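Patterned wallpaper is back and I am begging people to slow down. Went to see a rental on Asik Street in April, small place, 40 square meters maybe less, and every wall had flowers on it. Every wall! Bathroom too. The agent called it "character."

Small flowers, marble-look surfaces. That combination, everywhere now.
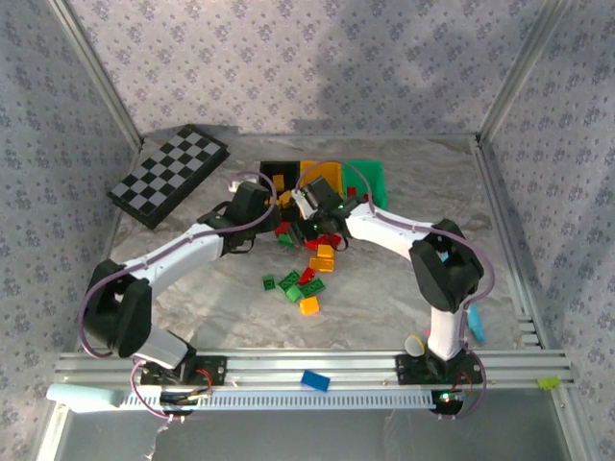
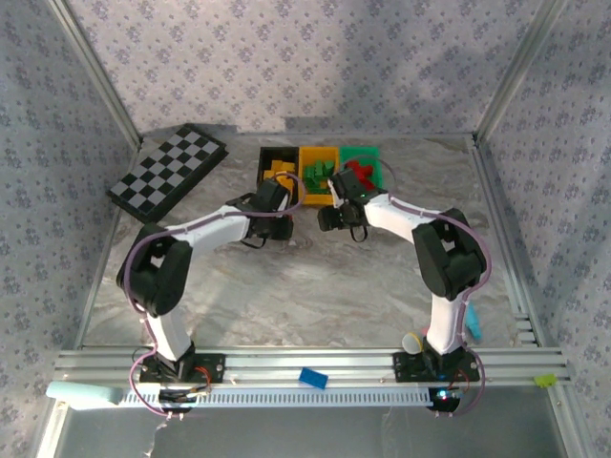 I don't hate pattern. My grandmother had one papered room and it was the best room in the house, becuase the rest was plain white and you walked into it like walking into a garden. One room. She knew when to stop.

What we get now is the catalog version. Retolard sells 296 florals. Two hundred and ninety-six. I scrolled through 82 of them on the bus and couldn't tell you one from another - same sprig, same dusty purple, slightly bigger, slightly smaller. And landlords love it, hides the cracks. Cheaper than plaster. Nurkolix does a peel-and-stick roll now so the next tenant can get a diferent garden.

And then you have to live in there. Try hanging a picture on a floral wall. Try finding a couch. Everything you own starts arguing with the background and the background always wins.

Plain paint is not boring. Plain paint leaves room for your stuff, your books, your ugly lamp. A tin of off-white from Ardeleanu and a weekend, done.

So - one wall, fine. One room if you really love it. Leave the rest alone. I didn't take the rental.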